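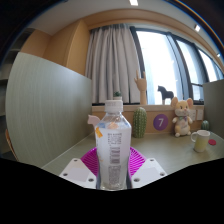
Bepari Fund - Small Grants
Progress report, second period
Grantee: Rudeva Lending Library, Zemora

Where we stand

The grant was made to recatalog the library's holdings and get them circulating again. At the end of the first period we told you the collection held 2,816 books, a figure taken from the old card index and repeated by us with great confidence. We have now looked at the shelves. The collection holds 2,729 books. The difference is made up of items that were lent out under previous management and are, we assume, being read very slowly.

All 2,729 are now in the Pruton catalog with a title, an author and a shelf number. Subject headings are done for fiction, local history and cooking. Gardening is half done. Religion and car repair were shelved together for years and are still being separated.

Borrowing

Loans reached 364 for the period, against a target we set in the application when we were feeling hopeful. We missed it. The library was closed through most of February while the boiler was replaced, and the Thursday evening opening only began in March. Evening loans have been good since then, mostly crime novels and one large-print atlas that goes out again as soon as it comes back.

We also ended overdue fines. Returns went up a little. So did the number of people who came in to confess.
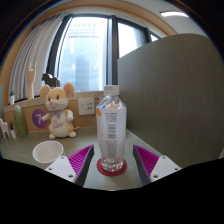

Spending

The shelving line is fully spent. The new units arrived without the brackets, then the brackets arrived twice, and the supplier has agreed to take the second set back at its own expense. The software line is underspent, as Pruton charged us the single-site rate. We would like to move the balance to book repair, where 21 titles are waiting for new spines. A revised budget is attached for your approval.

Problems

The returns slot lets in rain. We have taped it, which keeps out the rain and also the returns. A proper hood has been ordered.

The catalog search does not forgive spelling. Readers looking for Tchaikovsky have mostly settled for Bach.

Next period

Finish gardening, part religion from car repair, and fit the hood. The school visits promised in the application start in September, with two classes booked and a third waiting on a bus. We will send loan figures at the end of each month, counted from the shelves this time.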